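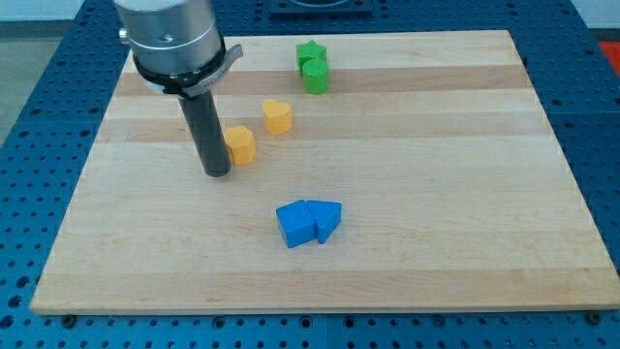
Kristine Bautista wrote in to say that the arm is the cheap part of the decision, and that whoever is asking should price the table, the tooling and the spare parts before looking at arms at all. Her full reply is further down. The original post comes first.

Budget for a first tabletop arm: what am I leaving out?
Posted by Botond Veres, 30/05/2018

I run the workshop at a small training center in Meddale. We want to buy one robot arm for block-pushing and sorting exercises, the kind where the arm moves colored shapes into groups on a flat board. Students would write the code and run it in pairs.

I have a quote from Hilteck for a used arm with controller and a one-year warranty. On top of that they want 2,290 for a perforated steel table, a mounting plate and "basic tooling." I asked what basic tooling meant and got a straight rod and a set of bolts. A gripper would be extra.

Two things I need to settle before the budget goes in:

Is the table worth paying for, or can I bolt the arm to one of our own benches?

Do I need a gripper in the first year if all the exercises are pushing?

The room has a normal outlet and a concrete floor. No compressed air.

Kristine Bautista
Member since April

Pay for the table, or have one made. We started on a workbench and it moved every time the arm stopped hard. Every time it moved, the board was in a new place and the students' positions were off. We lost 4 weeks to that before we gave up and bought a table with a hole grid. Now the board is bolted down and we can put it back in the same spot after cleaning.

Get a second quote for the table by itself. Vuduvbridge will make one to a drawing, and theirs came in lower than the package price we had been given. You need to send them the bolt pattern of the arm base, so ask Hilteck for the drawing now. It took a while to get ours.

You can skip the gripper. A rod does everything in a pushing exercise and there is almost nothing on it to break. Do buy spare rods. Students drive them into the board in the first month. We keep 25 in a drawer, which is too many, but the machine shop had a minimum order.

Other lines for your budget:

Spare board. Ours is wood and it gets dented.
Blocks in a few shapes and colors, two sets. Matte paint is easier on a camera than gloss.
Camera, cable and a mount that does not touch the table.
Guarding or a floor scanner, whichever your safety person will sign for. Ask before you order.
Freight and a lift to get the thing off the truck. Our quote did not include it.

Lawal Oyelaran

just buy the gripper now, you will want it later and the price only goes up

Zsófia Pálfi

I would not buy the gripper now. If there is no air in the room you need an electric one, and those cost more and may need a different cable through the arm. What you should do is ask Hilteck in writing whether the used controller has free outputs at the wrist. If it does, you can add a gripper in year two without opening anything up. If it doesn't, get the price of the upgrade so you can show it as a later cost.

Check the warranty as well. On a used arm, ask for the running hours and whether the batteries in the base have been changed. We paid for a set of batteries 47 days after delivery and they were not covered.

For the software, we use Vida on a plain desktop computer. Put in money for the computer if you don't have one to spare.

Botond Veres

Thanks. I have asked Hilteck for the base drawing and the wrist outputs, and taken the gripper off the list for this year. Freight was not in the quote.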